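FOR IMMEDIATE RELEASE

Prevard publishes the Dusden Rules, a free code of practice for tabletop robot trials

Jokarville, 3 December 2023

I've been asked to keep this short, and I'm going to do my best, but I'm too pleased about it to be brief. As of today the Dusden Rules are out! They're a set of 12 rules for anyone who runs a robot arm over a table full of ordinary objects and then tells other people how well it did. They're free to read, free to copy, and free to paste into your own lab handbook with your own name for them if you like (we'd love a mention, but we won't chase you for it).

If you've never had to compare two sets of results from two different labs, let me tell you how that goes. One group writes "the robot cleared the table" and means every cup ended up in a bowl. Another writes the same words and means every cup left the table, floor included. A third let a person straighten a tipped cup halfway through and didn't write it down. All of them are decent people doing careful work, and you still can't put their numbers side by side.

We ran into this ourselves at Prevard when we tried to repeat a run that our friends at Fakhoury had done with the same kind of arm. We had the same task on paper – pick up the cups, put them in the bowls – and we argued for most of a week over what "in" meant. Is a cup in a bowl if it's leaning on the rim? What if it's in the bowl and then the bowl slides? We wrote our answers down on one sheet, Fakhoury wrote theirs down on another, and the Dusden Rules grew out of the places where the two sheets disagreed.

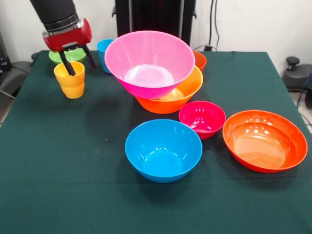
The gripper closed around the rim of a yellow cup on a cloth-covered table.

So what's in it?

Rules 1 to 4 are about the table. Write down what is on it before the arm moves, by color and type. Say which items start out stacked or nested, as a nested cup is a very different job from one standing alone. Say what the surface is, including the cloth if there is one, and replace a cloth only between runs. If you're going to scatter things "at random," say how you did it, even if the answer is that a colleague put them down wherever they felt like. That's a perfectly fine answer! We only ask that it's written down.

Rules 5 to 7 are about hands. From the moment a run begins, no person reaches over the table until the arm is stopped. If somebody has to step in, the run is marked as assisted, and it stays marked as assisted, however small the help was. I know how tempting it is to nudge a bowl an inch and pretend it didn't happen. I've done it. The rule is in there for people like me. One person per run is named as the one with the stop, and that person doesn't also take notes, answer the phone or eat lunch.

Rules 8 to 10 deal with success. You pick your definition ahead of time, in one sentence, and you don't touch it until the series is finished. You report at least 50 attempts for each task, with nothing thrown out. And you keep three columns: done, done with help, and not done. We had long talks about adding a fourth for "sort of," and I'm happy to say we lost that argument to ourselves.

Rules 11 and 12 cover what you save and what you share. Keep the raw video of every attempt, good and bad. Record from more than one position, with at least one camera that doesn't move with the arm, and keep the clocks matched so that you can tell which moment in one view goes with which moment in another. When you share clips, share failures along with the rest, in the same proportion as they came up.

Rule 11 is the one I talk about at dinner. A gripper hides things. You can be looking straight down at a table and have the very cup you care about tucked under the arm, and from the side it may sit behind a bowl. With two views you have a much better chance of settling it. With one you get a debate, and in my experience the person who worked latest the night before wins the debate.
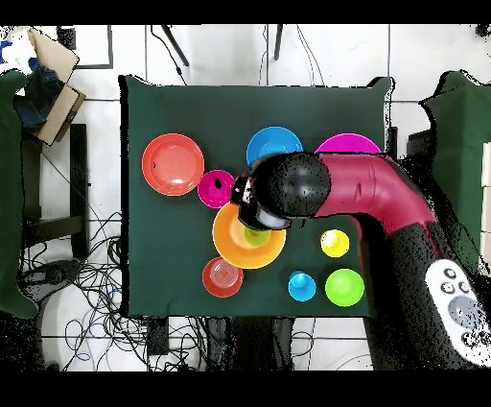

Lenni Seppälä would have gone further on this point, and argued during the drafting that a run with only one usable view shouldn't be counted at all, however good it looked, since the people reading the results have no way to check it. In the end the rule lets such runs count as long as they're flagged, "but I'd flag them in red ink," as the comment on the draft put it.

That's pretty much how the whole draft went, by the way. We put out an early version and got 160 comments back, which I read on my kitchen table with a highlighter. Plenty of them were short. Several were longer than the rules. The best ones came with a story about something that had gone wrong, and quite a few of those ended up as notes in the margin of the final text.

A few things changed along the way. The first version asked for a measured light level, and people told us, kindly, that they don't own a light meter and weren't going to buy one for this. Now it asks you to say whether the lights were on, whether there's a window, and whether glossy objects are throwing bright spots back at the camera. Shiny plastic is a real nuisance for some vision systems, so it's worth a line in the log. We also dropped a rule about naming conventions for files. It was my rule, I was fond of it, and it was a page and a half long.

We added a section on what we call held objects. Say a run gets stopped, or the time runs out, with something still in the gripper. Does it count as moved? Under the Dusden Rules it doesn't. An object counts once it has been let go and has stayed put for five seconds with the arm clear of it. Anything still in the air is scored as not done, and you note that it was held. It costs you a few points, and I've grumbled about it myself, but it closes a gap that was making people's numbers hard to trust.

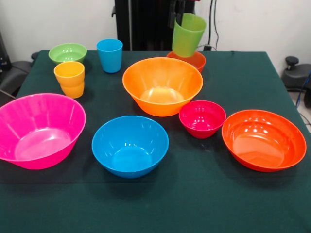 For Dayana Meléndez, the five seconds matter less than the words "arm clear of it." A cup that's propped up by a finger of the gripper will look settled right until the finger leaves, Dayana wrote to us, and a rule that ignores this rewards robots for holding things in place and calling it a day. We took that wording nearly whole.

Now, the part our safety people want me to be very plain about. The Dusden Rules are a code of practice for running and reporting trials. They don't replace the safety standards that apply to your machine or the laws where you work, and following all 12 doesn't make a setup safe. You still need your own risk assessment, your own training and a stop button that somebody has tested that morning. If one of our rules seems to clash with your safety rules, your safety rules win, every time, and please write and tell us so we can fix it.

I'd also like to say who this is for. Big labs mostly have something like it already, even if it lives in one person's head. We wrote it with smaller outfits in mind: a school with one arm, a two-person company, a student who has inherited a setup and a drawer full of cups. You can run a series under the Dusden Rules with a printed log sheet and a pencil. The log sheet is at the back, on a single page, and there's room at the bottom for grumbling.

Prevard will use the rules for all of its own tabletop work from this month on, and Fakhoury has agreed to do the same. Our older results will stay up as they are, with a line on top saying that they were gathered before the rules and shouldn't be compared with anything that came later. A few of them looked better under the old way of scoring. Oh well!
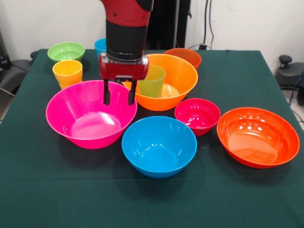

A light green cup nested in the large orange bowl, with the gripper over the table.

What happens next

We'll take comments on this first edition for a year and then put out a second. If you try the rules and get stuck, I'd much prefer a messy note while it's fresh in your mind over a tidy one six months later. Tell us which rule, what was on the table, and what you ended up doing. If you decided to ignore a rule, tell us that too.

There are already a couple of open questions, and I'll list them so you don't have to write in about them unless you have a view.

Deformable things. Cups and bowls keep their shape. Towels and bags don't, and "in the bowl" gets slippery once half of something is hanging over the side. The first edition covers rigid objects only.

Two arms. The rules assume one arm at work over one table. Handing an object from one arm to another raises questions about held objects that we haven't worked through yet.

Remote operation. If a person is steering from another room, is that assistance? For now we ask you to log it as its own kind of run and keep it out of the three columns.

Getting a copy

The Dusden Rules can be downloaded from the Prevard site at no charge, with no sign-up form. We've also had 50 printed copies made, with a wipe-clean cover, and they'll go to the first teaching labs that ask. One per lab, please, and tell us where to mail it.

Notes for editors

The full title is "The Dusden Rules: Good Practice for Tabletop Robot Trials, First Edition." The short form, the Dusden Rules, is fine in headlines.

The rules may be quoted at any length. If you change the wording of a rule, please don't keep its number.

Lenni Seppälä and Dayana Meléndez are both happy to answer questions about the draft comments. Requests can be sent through the Prevard press desk in Jokarville, and I'm the one who opens the mail, so expect a chatty reply.

ENDS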